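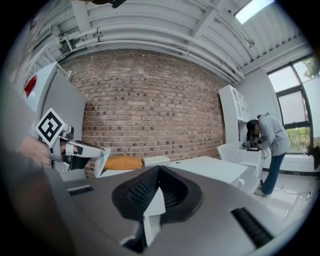

Despina Atanasov asks why eggs are sold by the dozen when we count in tens. The answer is in how numbers divide.

Reading time: 2 min

A dozen is 12. You can split 12 evenly into 2, 3, 4 or 6 equal groups. Ten splits evenly only into 2 or 5. A seller who wants to offer half, a third or a quarter of a box can do all three with 12 and never break an egg.

Twelve dozens make a gross, which is 144. Pencils and buttons are often packed this way. A third of 144 is 48. A third of 100 is 33 with one left over.

Try it with 200 buttons. Divide by 12. You get 16 full dozens and 8 buttons remaining.

We write numbers in tens, most likely from counting on fingers. Some people count to 12 on one hand, using the thumb to touch the three parts of each other finger.

Filed under: Numbers > Counting and Grouping

This site uses cookies. Accept | Settings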